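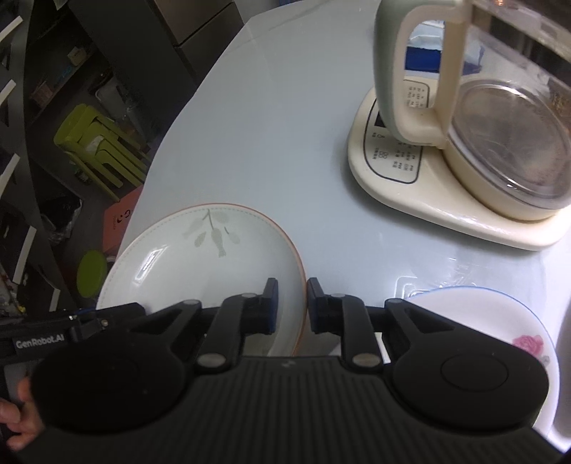 Last modified: December

Removing limescale from an electric kettle and other small kitchen items

Limescale is mostly calcium carbonate. It comes out of hard water when the water is heated, and it collects first on the hottest surface. In a kettle that is the base plate or the exposed element. Left alone, the layer slows heating, flakes into drinks and can cause the thermostat to switch off early.

The procedure below uses citric acid powder. White vinegar also works but takes longer and leaves a smell that needs several rinses to clear.

What you need

- Food-grade citric acid, 50 grams
- A mixing bowl or basin, plastic or glass
- A soft brush with nylon bristles
- A clean cloth
- Rubber gloves

Do not use steel wool. It scratches the plate, and new scale takes hold in the scratches. Do not mix the acid with bleach or with any cleaner that contains bleach. The combination gives off chlorine gas.

Before you start

Check the material. Grade 304 stainless steel tolerates citric acid at this strength without trouble. Glass and most hard plastics do as well. Bare aluminum does not: it darkens and pits. Enamel is acceptable if it is not chipped. Natural stone counters will etch, so work in the sink or over a tray. If the manual for your kettle names a particular descaler or forbids acid, follow the manual.

Unplug the kettle and lift it off its base. The base must stay dry through the whole job.

Descaling the kettle

1. Fill the kettle halfway with cold tap water.
2. Put it back on the base, bring the water to a boil and switch it off. Unplug it.
3. Wait 9 minutes. Acid added to boiling water foams up and can spill over the rim.
4. Add the powder a spoonful at a time. Fizzing is normal and shows that the acid is reacting with the carbonate.
5. Leave the lid open until the fizzing stops. A light coating clears quickly. A thick one may need to stand for an hour.
6. Pour the liquid down the drain with the cold tap running.
7. Brush the plate and the inside of the spout. Loose scale should come away with light pressure.
8. Rinse, fill with clean water, boil and discard. Do this 2 times before using the kettle for drinks.

If patches remain, repeat from step 1 with fresh solution. Used solution has little acid left in it, so heating it again wastes time.

Filters, lids and small parts

Most kettles have a mesh filter that clips in behind the spout. Pull it out and soak it separately. 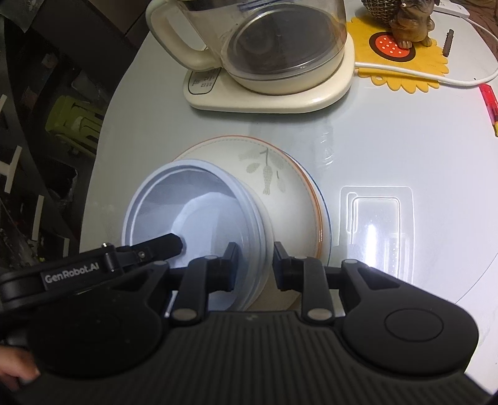
Use warm water and a teaspoon of citric acid for small parts, and make sure they are fully covered. Turn them over once during the soak so trapped air does not keep the solution off the mesh. Rinse under the tap from the back, against the normal direction of flow. Hinged lids that do not detach can be wrapped in a cloth wetted with the same solution. Keep the cloth away from the switch and the water gauge seal.

Shower heads and faucet aerators can be treated the same way. Take out any rubber washers first and check them for cracks. Plated finishes should not soak for more than half an hour - longer contact can dull the chrome.

How often

This depends on the hardness of the supply. With hard water, once a month is reasonable. With soft water, two or three times a year is enough. A white ring at the water line is a good sign that it is due. Emptying the kettle after use slows the buildup more than any other habit.

Brown or rust-colored spots that do not react with acid are a different problem. They usually come from iron in the pipes and need a separate treatment.

Related pages

Kaltodik water filter jug: changing the cartridge
Cleaning a Filach drip coffee maker
Latuheru steam iron: clearing blocked vents
Gemesetti kettle: replacing the lid seal
Removing rust spots from stainless steel sinks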